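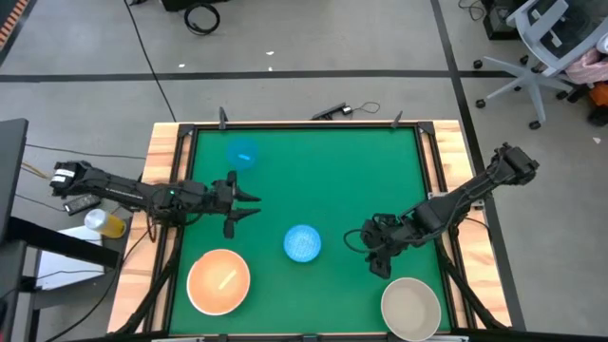

I have never believed in sorting things into bowls. There is a whole branch of tidying advice built on it: a bowl by the door for keys, a bowl on the desk for bits, a bowl for the odds and ends that don't deserve a drawer. Last June I gave in and tried it on the work table, and it's now September 2019, so I think I'm entitled to a grumble.

The theory, as I got it from a leaflet that came with my Andik order, is that a round bowl "invites" you to put things away. Mine invited pencil shavings. The other one invited nothing at all for three weeks, and I moved it every morning to get at the corner underneath.

Then there's the shape. A shallow bowl looks lovely on a shelf in the shop. Put one ball in it and it looks like an ornament, put three in and the third is on the floor. I keep a few balls on the table for fidgeting with (the see-through sort and the textured sort, and no, I can't explain why I need both) and they spend their lives beside the bowls. Anything small and thin goes in and lies flat on the bottom until I've forgotten what it was for.

I did try the proper version. Todow sell a set of nesting bowls with lids for 70 pounds, which struck me as a lot for something that does the work of an old margarine tub. Meredith do a bigger one in a nicer glaze. And if you really want to be parted from your money, the Uvoslow "table system" is 1,299, and as far as I can tell from the pictures it is a table with a rim round it.

I will say this for the rim. A raised edge round a flat surface is the one idea in all of this that I'd pay for, though not that much. A green top is easy on the eyes too, and orange shows up on it beautifully. A greyish tan bowl on green is another matter. I find it dull, and I walk past it.

My neighbours swear by bowls. So did 41 people under the last post I wrote on this, several of them quite cross. One told me I hadn't given it long enough and that the habit needs a full season to settle in. Well, it has had its season. The keys are in my coat, the shavings have their own bowl, and the good scissors have been missing since the whole business started.

I'm keeping the orange one. It's a cheerful colour and it will do for satsumas at Christmas. The other is going in the charity bag as soon as I find the charity bag.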